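Jinlow 인쇄·제본 공장 견학기: 소책자 중철 라인과 검사실

2월에 Irkville 외곽에 있는 Jinlow의 공장을 다녀왔다. 주로 제품 설명서와 안내 소책자를 만드는 곳이다. 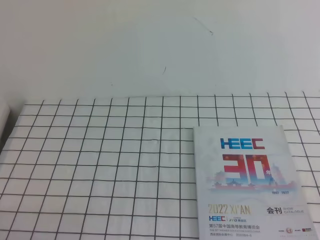
Kobina Essien은 초고를 읽고 나서, 소책자 공장 견학기라면 인쇄기보다 접지와 재단 이야기를 먼저 써야 한다고 했다. 독자가 손에 쥐었을 때 불량으로 느끼는 것은 대부분 색이 아니라 접힌 자리와 가장자리라는 것이다. 타당한 지적이어서 순서를 바꾸었다. 인쇄 공정은 뒤에서 짧게 다룬다.

1. 접지

접지실은 건물 1층 북쪽에 있다. 접지기는 버클식과 나이프식이 한 대씩이고, 얇은 용지는 버클식에, 평량이 높은 용지와 마지막 직각 접기는 나이프식에 건다. 견학 시간에 걸려 있던 작업은 16쪽 대수의 설명서 내지였다. 현장에서는 접기 순서를 바꾸는 데 걸리는 시간보다 종이결 방향을 더 따졌다. 결이 책등과 직각으로 놓이면 접힌 선이 터지고, 펼쳤을 때 책장이 뻣뻣하게 선다. 이 공장은 발주 단계에서 결 방향을 작업 지시서에 적게 하고, 적히지 않은 지시서는 접지실에서 반려한다.

접지 직후의 대수는 바로 다음 공정으로 가지 않는다. 프레스로 눌러 공기를 뺀 뒤 팔레트에 쌓아 둔다. 눌러 두는 시간은 용지에 따라 다르며, 도공지는 더 짧게 잡는다고 한다. 팔레트마다 용지명과 접지 시각을 적은 쪽지가 꽂혀 있었는데 손글씨였고, 일부는 읽기 어려웠다. 이 부분은 개선할 여지가 있다.

2. 중철

중철 라인은 19번 라인이라고 부른다. 라인이 열아홉 개 있다는 뜻은 아니고, 예전 공장의 설비 번호를 그대로 쓰는 것이다. 내지 대수를 안장 모양의 체인에 걸치고 표지를 맨 위에 얹은 다음 철사 두 개를 박는다. 철사는 코일로 공급되며 두께는 책의 두께에 맞추어 바꾼다. 담당자 설명으로는 철사가 굵으면 표지가 찢어지고, 가늘면 다리가 휘어 안쪽에서 제대로 오므려지지 않는다.

라인 중간에 두께 감지 장치가 있어서 대수가 한 장 빠지거나 겹치면 해당 책만 옆으로 빠진다. 빠진 책은 버리지 않고 사람이 풀어서 원인을 기록한다. 기록지를 볼 수 있었다. 가장 많은 원인은 표지 이송 불량이었고 그다음이 내지 겹침이었다. 전날 교대조의 배출 수량은 563부로 적혀 있었다. 용지를 바꾼 날이어서 평소보다 많다고 했는데, 평소 수치는 확인하지 못했다.

중철에서 흔히 빠뜨리는 것이 밀림 보정이다. 여러 장을 겹쳐 접으면 안쪽 장이 바깥으로 밀려 나온다. 삼면을 재단하면 가장자리는 맞지만, 안쪽 장의 바깥 여백이 그만큼 좁아진다. 이 공장은 판을 앉히는 단계에서 안쪽 장의 인쇄 면을 책등 쪽으로 조금씩 당겨 둔다. 보정량은 용지 두께와 장수로 계산하고, 첫 견본을 뜯어 자로 다시 잰다.

3. 삼면 재단

재단기는 중철 라인 끝에 붙어 있다. 배면의 반대쪽인 앞마구리를 먼저 자르고 위아래를 동시에 자른다. 칼은 Kováčik 제품을 쓴다고 들었고, 교체 기준은 절단 횟수가 아닌 절단면 상태다. 재단면에 세로줄이 보이거나 표지 모서리가 뜯기면 교체한다. 칼을 가는 작업은 외부에 맡기며, 회수된 칼은 폭을 재서 대장에 적는다.

모서리 직각도는 재단기 옆의 작은 탁자에서 본다. 소책자 두 권을 서로 뒤집어 등을 맞대면 직각에서 벗어난 양이 두 배로 나타난다. 도구가 필요 없는 방법이고 결과도 빨리 나온다. 어긋남이 손톱에 걸리면 라인을 세운다.

4. 검사실

검사실은 2층에 있고 크지 않다. 표본은 한 팔레트에서 위, 가운데, 아래의 책을 고르게 섞어 뽑는다. 위쪽만 뽑으면 라인 후반의 상태밖에 알 수 없다. Rocío Maldonado가 검사 항목을 순서대로 설명해 주었다. 외형 치수, 쪽 순서, 철사 위치, 표지 벗겨짐, 뒤묻음, 그리고 펼침성이다.

책을 평평한 곳에 놓고 보는 단계가 의외로 길었다. 갓 제본한 소책자는 표지가 들뜨기 쉽고, 들뜬 상태에서 치수를 재면 값이 흔들린다. 바닥에 격자가 인쇄된 깔개를 쓰면 책이 틀어져 놓였는지는 금방 알 수 있다. 다만 격자는 방향을 보는 용도로 두고 치수는 자로 재는 편이 안전하다. 천이나 종이로 된 깔개는 주름이 생기면 선이 휘고, 비스듬히 내려다보면 뒤쪽 칸이 좁아 보인다. 눈으로 칸을 읽어 길이를 환산하면 그 오차가 그대로 들어간다. Maldonado도 같은 의견이었고, 검사 기록에는 자로 잰 값만 적는다고 했다.

펼침성 검사는 가운데 면을 펼쳐 손으로 한 번 쓸어 누른 뒤 손을 떼고 책장이 얼마나 일어서는지를 본다. 합격과 불합격의 경계는 문서로 정해져 있지만, 누르는 힘은 검사자에 따라 다르다. 질문했더니 검사자끼리 정기적으로 같은 책을 놓고 맞춰 본다는 답이 돌아왔다. 추를 쓰는 방식도 시험했으나 시간이 오래 걸려 채택하지 않았다고 한다.

5. 인쇄

인쇄실은 소음 때문에 설명을 듣기 어려웠다. 내지는 낱장 오프셋으로 찍고, 부수가 적은 작업은 디지털로 돌린다. 두 방식의 경계는 200부다. 그 아래에서는 판을 만드는 비용과 맞춤 단계에서 버리는 종이가 부담이 된다. 그 위에서도 납기가 급하면 디지털로 보내는 경우가 있다.

견학 당일 작업은 Skindus 설명서의 재판이었고 주문 수량은 2,479부였다. 끝자리가 남는 이유를 물었더니 포장 단위가 아니라 실제 출하 대수에 맞춘 주문이라고 했다. 여분은 따로 계산해 얹는다. 인쇄 농도는 색 막대를 측정기로 읽어 관리하며, 본문이 검정 한 색이어도 막대를 넣는다. 설명서는 작은 글자와 가는 선이 많아서 농도가 조금만 올라가도 획 사이가 메워진다. 견본에서 가장 작은 글자를 확대경으로 보았는데 획은 분리되어 있었다.

6. 용지 보관과 포장

용지 창고는 습도를 관리한다. 벽면의 표시기를 읽어 오전과 오후에 한 번씩 기록하고, 포장을 뜯은 용지는 인쇄실 옆에 두어 환경에 적응시킨다. 건조한 겨울에는 종이가 수축하면서 가장자리가 당겨지고, 접지 때 정전기로 장이 붙는다. 2월에 방문한 덕에 이 문제를 직접 볼 수 있었다. 접지기 급지부에서 두 장이 함께 들어가 기계가 멈췄고, 작업자가 묶음을 다시 부채꼴로 벌려 공기를 넣은 뒤 재가동했다.

포장은 책등 방향을 번갈아 놓아 높이를 맞춘다. 중철 책은 등 쪽이 두꺼우므로 한 방향으로만 쌓으면 기울어진다. 묶음에는 띠지를 두르고 수축 필름은 요청이 있을 때만 쓴다. 상자 안의 빈 공간은 구긴 종이로 채운다. 띠지의 장력이 세면 맨 위와 맨 아래 책의 모서리에 자국이 남는데, 출하 대기 중인 묶음 가운데 그런 것이 하나 있어 안내하던 직원이 따로 빼 두었다.

7. 방문 참고 사항

견학은 오전 10시에 시작해 점심 전에 끝났다. 접지실과 중철 라인에서는 긴 소매를 걷거나 묶어야 하고 목걸이형 출입증은 주머니에 넣어야 한다. 귀마개는 입구에서 준다. 고객사 인쇄물이 걸려 있는 구역은 촬영할 수 없다. 검사실은 인원 제한이 있어 두 조로 나누어 들어갔고, 먼저 들어간 조는 검사 시연을 처음부터 볼 수 있었다. 무선철 라인은 정비 중이어서 보지 못했다. 접착제 온도와 등 갈기 깊이에 관한 질문은 서면으로 남겨 두었으며, 답변을 받으면 이 글에 추가한다.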